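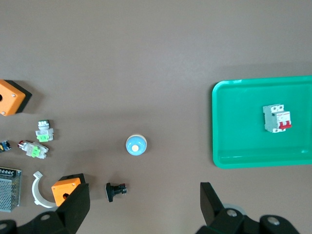
Abb. 4: Blick der Handgelenkkamera auf den Vergleichstisch, rechts die grüne Schale

4.3 Greifer im Vergleich erproben

Wenn Sie bis hierher gekommen sind, sitzt der Greifer fest am Flansch, die Kamera liefert ein Bild, und Sie dürfen sich ruhig erst einmal einen Kaffee holen. Der folgende Abschnitt führt Sie durch den Vergleich der beiden Fingersätze, also der geraden Finger Serra und der weicheren Garow-Finger, und zwar mit kleinen Elektroteilen, wie sie in den meisten Werkstätten ohnehin in der Schublade liegen. Planen Sie für beide Durchgänge zusammen nearly 90 Minuten ein.

Hinweis: Die Teile dürfen ruhig durcheinander auf dem Tisch liegen. Runde Drucktaster, Kontaktblöcke und die orange-schwarzen Tastergehäuse verlangen den Fingern ganz unterschiedliche Griffe ab, und genau diese Unterschiede möchten wir ja sehen.

1. Fahren Sie den Arm in die Beobachtungsposition. Beide Fingerspitzen müssen am unteren Bildrand zu sehen sein. Fehlt eine davon, wiederholen Sie bitte die Kameraausrichtung aus Abschnitt 4.2.

2. Stellen Sie die Schale so auf, dass ihr Inhalt vollständig im Bild liegt. Der äußere Rand darf über das Bild hinausragen, das stört die Erkennung nicht.

3. Wählen Sie im Menü der Tronon-Steuerung den Punkt »Greifversuch« und setzen Sie die Schließkraft auf 10 N. Das kommt Ihnen vielleicht wenig vor – für die Kontaktblöcke mit ihrem durchsichtigen Gehäuse reicht es aber gut aus.

4. Beginnen Sie mit dem runden Drucktaster in der Tischmitte. Lassen Sie ihn anfahren, greifen, anheben und wieder absetzen, insgesamt sieben Mal, und tragen Sie jeden Versuch in das Protokollblatt ein.

5. Verfahren Sie mit dem liegenden Taster und einem der Gehäuse ebenso. Beim liegenden Taster drehen Sie das Handgelenk so, dass die Finger den zylindrischen Körper fassen und die Anschlüsse frei bleiben.

6. Zum Schluss kommt der Leitungsschutzschalter in der Schale an die Reihe. Senken Sie den Greifer langsam ab und achten Sie auf den erhöhten Rand.

Vorsicht: Das Netzteil mit dem Lochblech gehört nicht zu den Greifteilen. Es muss spannungsfrei sein und bleibt während der Versuche liegen.

7. Wechseln Sie die Finger, führen Sie den Nullabgleich durch und wiederholen Sie die Schritte 3 bis 6 mit unveränderter Schließkraft.

Noch ein Wort zur Auswertung: Josée Friesen und Wayne Chan, von denen das Protokollblatt stammt, empfehlen, auch die halb geglückten Griffe zu notieren, am besten mit einem kurzen Stichwort wie »verdreht« oder »gerutscht«. Wie Sie die Werte in die Steuerung übernehmen, lesen Sie in Abschnitt 4.4.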